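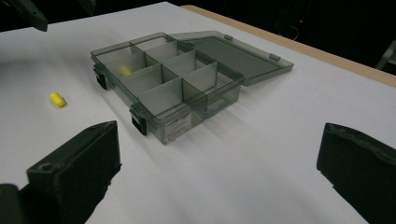
*Box open on the white top, one plug in a back compartment, one out on the table.*

Wednesday, Mutwood table. Came in to do the finger pads and ended up going over the whole station, so this is longer than usual.

## State of the station

The left hand-held was the one with the complaint against it in the log. The note from last week says "slips on small soft stuff, fine on hard stuff," and I got the same thing this morning. With a hard block it closes and holds. With a foam plug it squeezes, the plug rolls up the face of the finger, and then it either hangs on the top edge or pops out. It did that on 3 of the first 14 tries. The right one dropped nothing in the same number of tries, so I used it as the reference for everything after.

Checked in this order:

- jaw travel, open and closed
- finger screws
- pad faces
- cable and strain relief
- top plate

Jaw travel was fine on both. One finger screw on the left was a quarter turn loose. I snugged it and ran the plugs again before touching anything else, and the rolling was a bit better but still there. Leave the screw off the suspect list for now, but please check it at the start of the week. It is the same screw I wrote up in April.

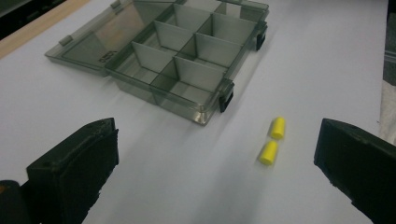

*3 min read*

## Pads

The pads are the Nnaji sheet, cut by hand. The edges have gone ragged and there are small notches along the lower side. On the left unit the lining had also started to lift at the bottom corner. You can get a fingernail under it. When the jaws close on foam, that corner folds in first and pushes the plug upward, and I'm fairly sure that is where the rolling starts.

What I did:

1. Trimmed the lifted corner on the left unit with a fresh blade, flush with the block.
2. Wiped both faces with alcohol and let them sit.
3. Pressed the corner back down with contact cement and clamped it over lunch.
4. Left the right unit alone apart from the wipe.

After lunch I ran the left one again with the plugs and lost one in 14. Good enough to work with, not good enough to call fixed. New sheet is on order through Larance. When it comes, cut the pads slightly short of the block edge this time. The current ones were cut flush and I think that's what lets them catch.

Do not sand the finger blocks. The tops are scuffed but the scuffs don't touch anything. 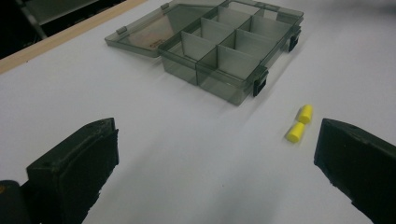

*Fingers open, both plugs nearer the right one, organizer farther back.*

## Part placement

While the cement was setting I went through the start positions. The setup sheet only says "box at back, plugs in front," which leaves a lot of room. Plugs that start almost touching are harder than they need to be for a first check after a repair, because the jaw pushes the second one away while it's going for the first. New rule for check runs: leave one jaw width between plugs. For ordinary runs, put them wherever you like.

The box slides. It is light, and if a finger bumps a divider the whole thing walks across the table. I tried a square of shelf liner under it and that held, but then the open lid sat up at a slight angle, so I took it out again. Open question. A thinner liner might do it.

Also, the latches stick out on the side and a finger can hook one on the way in. Come down over the compartments from above when you're near that side.

## Cables and plates

Cable on the right unit was routed down past the table edge and had been leaned on. No damage to the jacket that I could find. I bent it along its full length with the readout on and got no dropouts. The left one loops back over the hand and is fine as long as you leave slack in it.

Top plates are both tight. Wiped them down too. If you take a plate off, run the Gumix alignment check afterward, even if you put it back with the same screws. The last check gave 13 on the left and it's still 13 after today, so the pad work didn't shift anything.
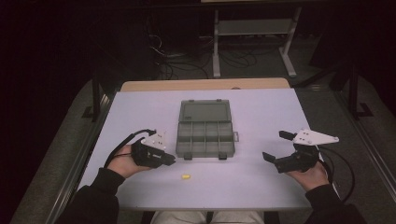

*Mutwood table with the lid closed, a gripper in each hand, jaws in toward the box.*

## Left to do

- [ ] Recut pads, both units, when the sheet arrives
- [ ] Recheck the loose finger screw
- [ ] Thinner liner for under the box
- [ ] Tidy the cables on the floor by the metal stand, they are a trip hazard
- [ ] Add the spacing rule to the setup sheet
- [x] Alignment check, left

Pad log says 80 hours on this set. I'd swap them before that next time. Tube of contact cement is back in the drawer and nearly empty.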